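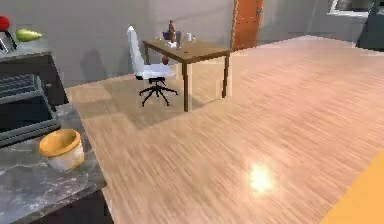 Vormachen ist Arbeit, und sie wird zu billig gerechnet

Wer einem Roboter eine Aufgabe beibringen will, muss sie ihm heute in den meisten Fällen vormachen. Man führt den Arm mit der Hand, oder man steuert ihn aus der Ferne, und die Aufzeichnung davon wird zum Lehrstoff. In den Projektplänen, die ich in den letzten Jahren gelesen habe, steht dieser Teil meistens in einer einzigen Zeile: «Demonstrationen erheben». Daneben eine Zahl, darunter schon das Training. Ich halte das für einen Fehler, und zwar für einen teuren.

Ich habe selbst für das Projekt Protar vorgemacht, erst am echten Arm, später in der simulierten Küche. Die Aufgaben waren einfach. Eine Schüssel von der Arbeitsplatte nehmen und auf den Tisch stellen, einen Becher umsetzen, Obst in ein Gefäß legen. Jeder Mensch kann das, und daraus schließt man gern, dass auch jeder es vormachen kann. Das stimmt nicht. Mit der eigenen Hand greife ich eine Schüssel, ohne hinzusehen. Über eine Fernsteuerung muss ich entscheiden, von welcher Seite ich komme, wie weit der Arm sich drehen darf und ob ich beim Absetzen noch sehe, wo der Rand steht. Ich brauchte 14 Arbeitstage, bis meine Aufnahmen so gleichmäßig waren, dass die Auswertung sie ohne Rückfrage übernahm. Im Plan waren dafür 3 vorgesehen.

Die Simulation gilt als Ausweg. Es geht nichts zu Bruch, man setzt die Küche per Tastendruck zurück, und am nächsten Morgen steht alles wieder da, wo es hingehört: Marmorplatte, Schüssel mit gelblichem Rand, grüne Birne, hinten der Tisch mit Flasche und Bechern, davor ein weißer Bürostuhl. Das ist bequem, und ich arbeite gern so. Aber es verschiebt die Schwierigkeit nur. Am geführten Arm spüre ich, wenn ich irgendwo anstoße. Am Bildschirm sehe ich es, wenn ich Glück habe, und wenn der Arm gerade das Blickfeld verstellt, sehe ich es nicht. Auf einem glänzenden Holzboden spiegelt sich das Licht, der Tisch steht schräg im Raum, und den Abstand zur Tischkante schätze ich trotzdem falsch. Nach einer Stunde lässt die Aufmerksamkeit nach. Dann werden die Bewegungen zögerlich, und das Zögern wird mit aufgezeichnet.

Genau das wird unterschätzt. Ein gelerntes Verhalten übernimmt die Umwege seines Lehrers. Wenn ich vor jedem Griff kurz anhalte und mich orientiere, hält der Roboter später ebenfalls an, auch wenn er keinen Grund dazu hat. Wenn drei Leute dieselbe Aufgabe auf drei verschiedene Arten lösen und keiner mit den anderen gesprochen hat, landet das Ergebnis manchmal irgendwo dazwischen, wo gar kein Griff mehr möglich ist.

In unserer ersten Runde kamen 2.000 Aufnahmen zusammen. Nach der Durchsicht blieben 1.067 übrig. Der Rest war nicht unbrauchbar im strengen Sinn, die Schüssel stand am Ende meistens auf dem Tisch. Aber die Wege dorthin waren so verschieden, dass man mit ihnen nichts Vernünftiges lehren konnte. Bei Dovier, wo die Simulation betreut wird, hieß es zunächst, man solle eben mehr aufnehmen. Bei Beltham wollte man die schlechten Aufnahmen automatisch aussortieren. Beides kann man machen. Billiger wäre es gewesen, die Vormachenden vorher eine Woche lang üben zu lassen und ihnen ihre eigenen Aufnahmen zu zeigen. Ich habe meine erst in der zweiten Runde gesehen und war überrascht, wie oft ich eine Bewegung abgebrochen und neu angesetzt hatte.

Gegen meine Ansicht wird eingewandt, dass gerade die Vielfalt nützlich sei. Ein Roboter, der nur glatte Bewegungen gesehen hat, wisse nicht, was er tun soll, wenn etwas schiefgeht. Der Einwand ist richtig, trifft aber etwas anderes. Eine gezeigte Korrektur, bei der ich den Becher absichtlich schlecht fasse und dann sauber nachgreife, ist eine gute Aufnahme. Ein müdes Herumtasten am Nachmittag ist keine. Den Unterschied kennt im Zweifel nur die Person an der Steuerung, und die wird selten gefragt. In unserem Werkzeug gab es lange zwei Schaltflächen, «gelungen» und «misslungen». Ein Feld für eine Bemerkung kam erst im Februar dazu, auf Drängen von Bangera, deren Leute selbst an der Steuerung gesessen hatten.

Der zweite Einwand lautet, das Ganze erledige sich von selbst, sobald die Verfahren mit weniger Beispielen auskommen. Das mag sein. Nur wiegt dann jedes einzelne Beispiel schwerer, und ein schlampiges richtet mehr Schaden an als heute.

Was ich mir wünsche, ist nicht kompliziert. Die Einarbeitung gehört als eigener Posten in den Plan. Die Sitzungen an der Steuerung sollten kurz sein, mit echten Pausen und nicht mit Wartezeiten, in denen man Listen ausfüllt. Vor der ersten Aufnahme sollte feststehen, von welcher Seite ein Gegenstand gegriffen wird und wann eine Aufgabe als beendet gilt. Und wer vormacht, sollte erfahren, was aus den Aufnahmen geworden ist. In der zweiten Runde haben wir einen Teil davon umgesetzt. Die Pausen wurden nach zwei Wochen wieder gestrichen, weil ein Termin näher rückte.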